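Home | Diary | Older entries | Letters | Search

February, late evening
by Manuela Negri

The table is clear. I want that written down somewhere, so that when it fills up again I can prove there was an evening in my life when I could put my elbows down.

It took most of the afternoon. Under the seed catalogs was the Flistitz warranty, for a kettle we gave away two winters ago. Under the warranty was a letter from MacLeod about the gutters, quoting 1,345 for work I had fully intended to refuse in writing. I suppose my silence has done the job by now. Then came the batteries. I own up to 40 batteries and have no idea which of them are alive, so they went back in the drawer together to sort it out among themselves.

I wiped the wood down twice, with the grain, the way my mother did it, and put the mat back square with a strip of table showing on either side. The left strip is a little wider. I noticed this after I had sat down and decided it was a matter for another month.

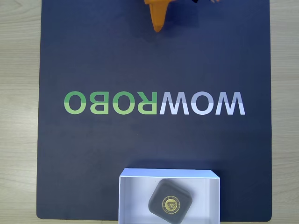 Supper was soup, eaten standing at the counter, as I couldn't bring myself to be the first to spill. There is a flaw in this plan and I expect to meet it at breakfast.

I had meant to do the shelf by the window as well. The shelf holds the Baltater puzzle, 200 pieces, a lighthouse, bought to make the dark months go faster. I have done the edge and one gull. The sky is all the same blue and I hold it against the manufacturer. If I start it on the table I will lose the table until spring, so it stays up there in its box and we avoid each other.

A call from Prustano about the chairs. They can take them for re-caning but they want them all at once, so I would have a beautiful clean table and be kneeling at it. Said I would think it over. Wrote the number on an envelope, looked for somewhere to put the envelope, and put it on the table.

I moved it. It is on the fridge now, with the others.

Bed. The light in the hall is buzzing again.

Older entry: The matter of the gutters
Contact | Copyright Manuela Negri | Back to top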